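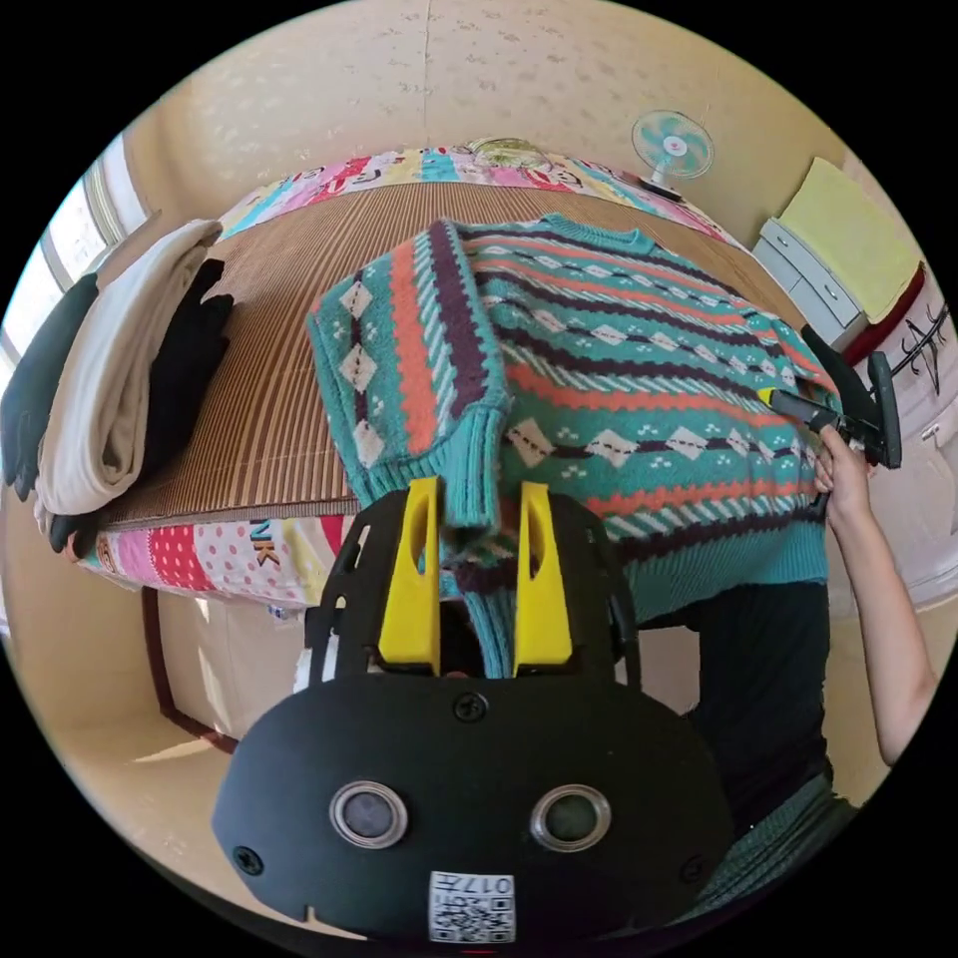 Sweater fold, both grippers closed on the knit.

From: Chun-yin Yip
To: Trata hardware list
Subject: Re: Left gripper loses width reading on thick knits

Tuncay Avcı wrote:
> Third time since Monday. Left unit reports full close while there is
> clearly fabric between the fingers. Right unit is fine on the same
> garment. I recalibrated twice and swapped the cable. Is this firmware
> or is it the fingers?

Neither, as far as I can tell. I went through your logs and the fault shows up only after a long session. The width value drifts toward zero over 100 or so grasps, then sticks there until power is cycled. Calibration hides it for a while, so your two recalibrations looked like they helped.

My guess is the encoder magnet. On the Chou build it is held by a press fit and one drop of glue, and we had 2 units at Cavport where the glue let go. The magnet turns a little on every hard close. Thick knits make it worse – the operator squeezes harder and the shaft takes the load.

To check: power off, close the fingers by hand, mark the magnet and shaft with a paint pen, then do 200 open-close cycles. If the marks no longer line up, stop using the unit. Please don't re-glue it in place; the last one done that way ended up off center and read wrong in the middle of the range, and we missed it for a week.

Also, anything recorded on the left unit since the first fault should be held back. Pongsak has a script that flags width values stuck at zero, but it will not catch slow drift.

Cheng-en, do we still have spare shafts from the Drorkelora order?

Chun-yin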